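Notebook, bench 2, gripper comparison
17th February

Coffee first, then the Brallura fingers, then regret. Writing this up while I can still read my own tally marks.

The question was simple enough. We have been running the stock Driment fingers since November and everyone complains about them in the same three ways: they're too wide for mug handles, the pads go shiny, and they make a noise on closing like somebody stepping on a cracker. The Brallura set costs more, has a slimmer tip and came with a glossy sheet promising "confident handling." I have been doing this long enough to distrust any finger with confidence.

Same arm, same controller, same table, same objects for both sets. Pitcher, mug, towel stay in rotation because between them they cover heavy and slippery, small with a handle, and floppy. Closing force at the default setting to start with, speed turned down to the setting we use when visitors are around. 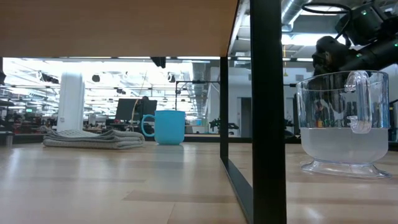 Why keep the speed the same for both sets when the slim ones are lighter? A lighter finger at a higher speed would have told us about the speed, and we already have a whole notebook about the speed.

Pitcher notes. The Driment set gets the handle if you come in from directly overhead and not otherwise. Off by a little and the fingertip lands on top of the loop and pushes, and the pitcher goes for a short walk. The Brallura set goes in cleanly from a wider spread of angles but then has less to hold on with, so the pitcher swings. Water in a swinging pitcher is a second robot with its own opinions. I put the acceleration limit down twice and it got better both times. Did not find the bottom of that.

Towel notes. Both sets pick up the top layer and leave the rest, or pick up everything, apparently on a whim. Pinching at the folded edge beats pinching at the open edge with either set. I'd call this one a draw, and a dull one.

Controller: still the Sanska box. It threw error 517 again right after the finger swap, same as last time. The manual says 517 is "tool state unexpected," which I would also be, in its position. Cleared it by re-entering the tool mass and power cycling. If you swap fingers and forget the mass, the arm sags a hair on the first lift and then corrects, and you will spend your morning blaming the wrist camera. I did — see the crossed-out page before this one.

Wrist camera: view is fine straight down the fingers. What it wants is a better guess at depth on anything shiny or clear. On the pitcher it's hopeless and we lean on the fixed camera. On mugs and cups it does well enough that I left it in charge of the final approach. Exposure locked by hand. On auto it hunts every time the arm swings toward the ceiling lights.

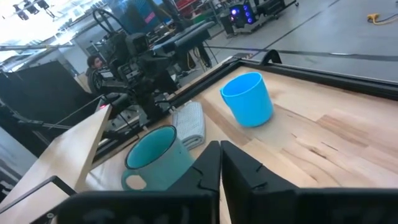

Vol. 5, p. 15

Mug notes, continued. The teal mug is the one that sorts the fingers out. Grabbing by the rim works with both sets, provided the notch in the finger isn't what meets the edge. When it is, the mug hangs at a tilt and the placement script puts it down at a tilt too, with great precision. Handle grasps go to Brallura by a mile. The blue cup has no handle and no patience: at default force it flexes, and the width reading drifts enough that the controller decides it has dropped something it is still holding.

Fix for the cup, for now: lower force, and widen the tolerance on the "object lost" check. Not proud of the second half.

Wear: pads on both sets look fine to me, which means very little after one day. Alvarado's pads, the soft ones we ordered as a third option, are still on a truck. The tracking page has said "arriving soon" for long enough that I have stopped taking it personally.

Logged around 943 closes across both sets, counting the dry cycles with nothing between the fingers. Raw logs are in the shared folder under the bench name, and the force plots are in there too, with axes labeled this time.

Next:
Redo pitcher with acceleration limit lower still, water level kept the same.
Try the cup with position control in place of force.
Ask Sanska about 517 again, more politely.
Leave the Brallura set on the arm overnight and recheck the finger zero before the first run. It read slightly off when I parked it, and I'd like to know whether that's the fingers or me.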